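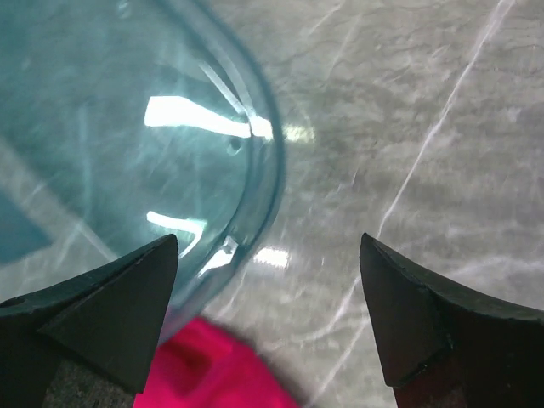 Kapitel 7
Glas: Herstellung, Eigenschaften, Pflege

7.1 Einführung

Glas gehört zu den ältesten künstlich hergestellten Werkstoffen. Schon im Alten Ägypten wurden Perlen und kleine Gefäße daraus gefertigt. Die Glasmacherpfeife kam vor mehr als 2.000 Jahren auf und machte es möglich, dünnwandige Hohlgläser in größerer Zahl zu blasen. Bis dahin war Glas ein Luxusgut.

Physikalisch gesehen ist Glas ein amorpher Feststoff. Seine Bausteine sind nicht in einem regelmäßigen Gitter angeordnet, wie es bei Kristallen der Fall ist. Deshalb hat Glas keinen festen Schmelzpunkt, sondern erweicht beim Erwärmen allmählich. Dieses Verhalten nutzt der Glasbläser: Er kann das Material über einen weiten Temperaturbereich formen.

Das gewöhnliche Gebrauchsglas ist Kalk-Natron-Glas. Es wird aus Quarzsand, Soda und Kalk erschmolzen. Soda senkt die Schmelztemperatur, Kalk macht das Glas beständig gegen Wasser. Spuren von Eisenoxid im Sand färben es grünlich bis bläulich – am deutlichsten sieht man das an dicken Rändern und Kanten.
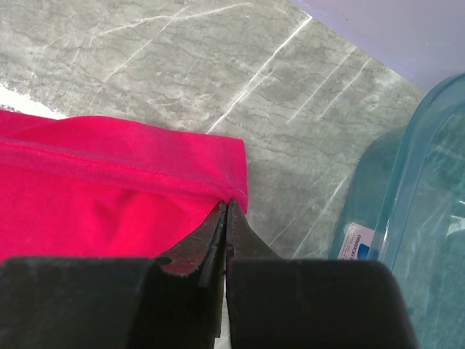

Im Haushalt wird Glas vor allem durch Kratzer, Kalk und rasche Temperaturwechsel belastet. Springt die Temperatur um 200 Grad, reißt Kalk-Natron-Glas in der Regel, Borosilicatglas ist deutlich widerstandsfähiger. Matte Stellen, die sich nicht mehr abwischen lassen, sind meist auf Glaskorrosion zurückzuführen. Dabei löst Wasser Natrium-Ionen aus der Oberfläche.

Das Kapitel folgt dem Weg des Werkstoffs vom Rohstoff bis zum Altglas. Abschnitt 7.2 behandelt das Gemenge und die Schmelze am Beispiel der Glashütte Dranari, Abschnitt 7.3 die Formgebung. In 7.4 geht es um Bruchverhalten und Härte, in 7.5 um Reinigung und Lagerung. Den Abschluss bildet die Wiederverwertung – hier dient die Sammelstelle Sturnport als Fallbeispiel.

Vorausgesetzt werden die Grundlagen der Ionenbindung aus Kapitel 2. Die Begriffe Netzwerkbildner und Netzwerkwandler werden in 7.2 eingeführt.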